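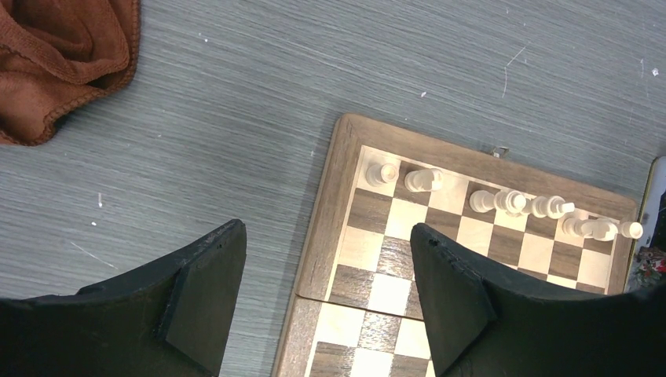

Prekside Robotics Teaching Unit — Guides and Procedures

Recording chess set-up examples for the Baleo learning system
Last revised 2019-09-02

Purpose
This guide sets out how operators record examples of a chessboard being set up by a robot arm. The examples are used to train Baleo, which learns to copy the movements of a person controlling the arm. It applies to all operators at the Cundden and Prekside sites.

Before you begin
Place the folding board flat on the grey table, fully open, with the clasp on the side furthest from the arm. A slight angle is acceptable and should vary between sessions. Check that both gripper fingers close evenly, then start the Thygesen recorder and confirm that the wrist camera is live.

Recording an example
1. Move the arm to the starting position with the gripper open. Hold for 3 seconds.
2. Lower the fingers on either side of one piece and close them slowly.
3. Lift the piece clear of its neighbours before moving sideways.
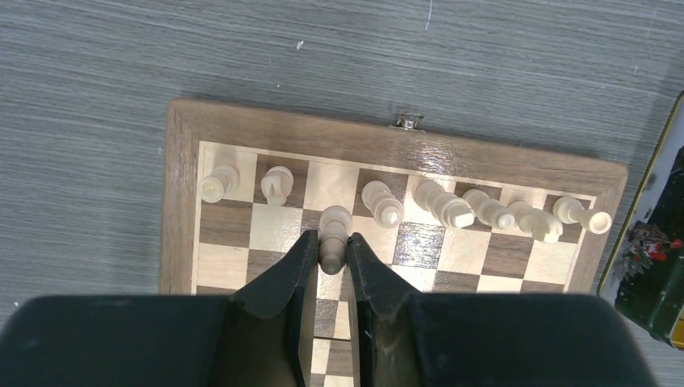
4. Bring the piece over the centre of its square, lower it until the base meets the board, and open the fingers.
5. Raise the arm straight up. Do not swing it away until the fingers are above the tallest piece.
6. Return to the starting position and stop the recording.

If a piece tips over, keep recording. Operators may try to stand it up again, to a limit of 2 attempts. Recoveries are valuable to the system and should be marked "recovered" in the session log — a fallen piece left as it lies is marked "incomplete". 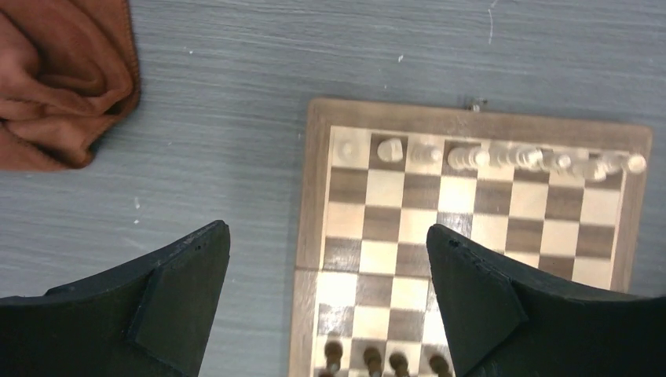

Wrist camera view, with light pieces along the far row and dark pieces at the near end.

Lighting and camera checks
Review the first recording of each session at full size before continuing. Some blur is expected while the arm is moving, but the squares should remain easy to tell apart. Wipe the lens with a dry cloth if they are not.

Working from the tin
Pieces may be picked from the open tin beside the board. Lay them on their sides and spread them out so that the fingers can reach between them.
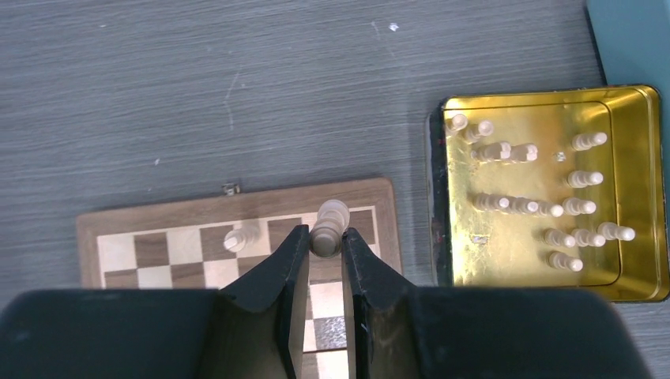
Choose a different piece to start with each time. Operators who always begin at the same corner of the tin produce examples that are too much alike, and the December review set aside almost 2000 recordings on that ground.

Ending the session
Save the log under the site name and session number. Operators should take a break after every 6 recordings. Faults with the gripper are to be reported to the unit office before the next session begins.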